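Skollanby Centre: Room Set-up Guide
Section 8. Carpeted rooms: furniture, floor panels and cables
Revised 3 January 2021

8.1 Scope

This section applies to the carpeted rooms on the ground floor and to the two project rooms above them. It covers the placing of desks and cabinets, the laying of floor panels and mats, and the routing of loose cables. Rooms with hard floors are covered in Section 9. Fixed wiring and floor sockets are the responsibility of the building office and must not be altered by room users.

8.2 Before starting

Collect the room plan from the building office. The plan shows the position of each desk, the door swings and the walking route, which is marked in green. Where the furniture found in the room differs from the plan, the plan is to be followed unless Bernadette Szabo has agreed a change in writing.

The following are needed for a standard room:

Clitier cable covers, black, in lengths of 145 cm
Hook-and-loop ties
Smits felt pads for desk feet
One soft brush and a dustpan

Caution: Adhesive tape of any kind must not be used on the carpet. The residue cannot be removed by the normal cleaning contract and the tile will be charged to the department.

8.3 Placing desks and cabinets

1. Brush the carpet where furniture is to stand.
2. Place the cabinets first, with their backs to the wall where the plan allows. Cabinets on castors must have the brakes applied before anything is put on top of them.
3. Lift desks into position with one person at each end. Desks must not be dragged.
4. Check that no desk corner projects into the walking route. If a corner does project, move the whole desk and leave the angle as shown on the plan.
5. Push chairs fully under the desks when the work is complete.

Note: A clear width of 600 mm must be kept between a desk and any cabinet behind it. This is measured at floor level, from the widest part of the base.

8.4 Standing and walking areas

Anyone working in a carpeted room while it is being set up must wear closed, flat shoes. Those who are not taking part should remain near the door until the floor has been checked. Bags and coats are to be left on the hooks in the corridor.
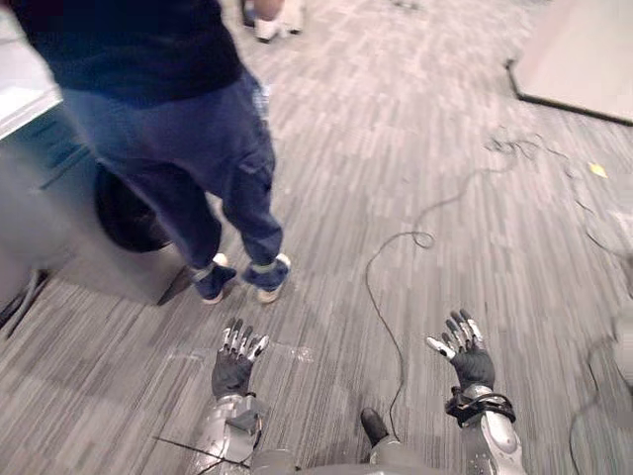

Large panels and mats are heavier than they look and should be moved by two people. They are to be laid flat, with every edge in contact with the carpet, and kept parallel to the wall wherever the plan shows them so. An edge that lifts when stepped on must be corrected before the room is opened.

8.5 Laying a floor panel or mat

1. Confirm the position on the plan.
2. Remove cables and small objects from the area to be covered.
3. Lower the far edge first, then the near edge.
4. Walk once along each side and press down any raised section.
5. Where a Jiletti edging strip is supplied, fit it along the side facing the walking route.

Caution: Cables must never be run beneath a panel or mat, even for a short period.

8.6 Cables on the carpet

1. Switch off and unplug the equipment at the wall.
2. Trace each cable from end to end. Undo any loops or tangles by hand, without pulling on the plug.
3. Choose a route along the wall or behind the desks.
4. Gather the spare length into a flat coil, secure it with two ties and place it beneath the desk.
5. Where a cable must cross the walking route, fit a cable cover across the full width of the route.
6. Reconnect the equipment.

Cables with damaged insulation are to be taken out of use and handed to the building office. Repairs must not be attempted in the room.

8.7 Checking and sign-off

The person in charge of the set-up completes form 11 and leaves it in the tray by the main entrance. Questions about the plan should be addressed to Bernadette Szabo, and requests for further covers or edging strip to Mei Castellanos. Stock is replenished each May.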